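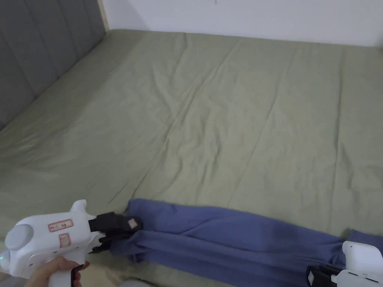 Bed with the green fitted sheet on, blue cloth along the near edge.

Notebook, route planner, March, Saturday session

Picked up where Seraina left the visit-time model. Goal for the day: get the family itinerary for the wildlife park to come out with sane walking legs. The planner still treats a park as a single point with an opening time and a dwell time. Fine for a church or a viewpoint, useless for anything with 19 enclosures strung along a loop path.

Setup. Park graph loaded from Rindex, pulled fresh before starting. Nodes are enclosures, kiosks, toilets, the two gates and the shuttle stops. Edges carry length and slope. Walking speed profile is "adult with child under 8", set lower than the default. Solver is Clonix, build from last week, seed fixed so Vinzenz can repeat it.

Run 1. Start at north gate, 9:30, no shuttle. Solver visited everything and finished after closing. Dwell times are the trouble: it takes the published feeding slots as mandatory and waits at each one. Waiting was 2 hours of the total. Changed feeding slots from hard to soft with a penalty for missing.

Run 2. Same start, soft slots. Finishes before closing but sends the family past the reptile house twice, because the shade path has been entered one-way in Rindex. Checked against the park's own paper map and it is open in both directions. Corrected locally, note sent to Surdu so the source gets fixed as well.

Run 3. With the path corrected, total walking drops by 584 m and the reptile house is passed once. Lunch lands at the south kiosk at 12:50. Good enough.

Run 4. Shuttle on. Worse than expected. The timetable feed from Clitel gives departures from the gate only, so intermediate stops are interpolated, and the solver likes to board at a stop where the shuttle may already be full. No occupancy data. Put a flat wait on every intermediate boarding and the plan went back to walking for all but the last leg - plausible for a morning visit, less so for a hot afternoon.

Heat. There is no heat term at all. Vinzenz wants one by the hour; I would start with a plain switch (morning, midday, late) and a multiplier on unshaded edges. Shade flag exists in Rindex for most of the loop but is blank on the section behind the aviary. Blank is currently read as shaded. Should be read as unknown.

Breaks. Seraina's rule is one toilet node at least every 6 enclosures. Held in runs 3 and 4, broken in runs 1 and 2. It is only a check on the output at the moment. Should go in as a constraint, otherwise we will be rejecting plans by hand all spring.

Transfer from hotel to park. Used the fixed value from the city layer. On a weekend morning it is too short, the last kilometer before the gate backs up. Did not touch it, that belongs to the city layer and changing it here would hide the fault.

Ticket queue. Currently zero minutes. Set to 15 for a walk-up ticket, left at zero for prebooked. Number is a guess from my own visits and is marked as such in the config.

Output text. The generated day sheet says "proceed to enclosure" on every line. Seraina has new wording in her branch, not merged. Distances should be printed in minutes for families and meters for everyone else. Also the sheet prints the departure gate as "gate_S" when the plan ends at the south side. Label lookup fails on the underscore, easy fix.

To do
Merge Seraina's wording
Blank shade flag to unknown
Toilet rule as constraint
Ask Clitel whether stop-level times exist
Vinzenz to repeat run 3 from the south gate, same seed
Decide who owns the weekend transfer value

Run files are in the shared folder under the park name, configs alongside. Run 2 log is incomplete, the disk quota hit before it was written out. Plan itself saved fine.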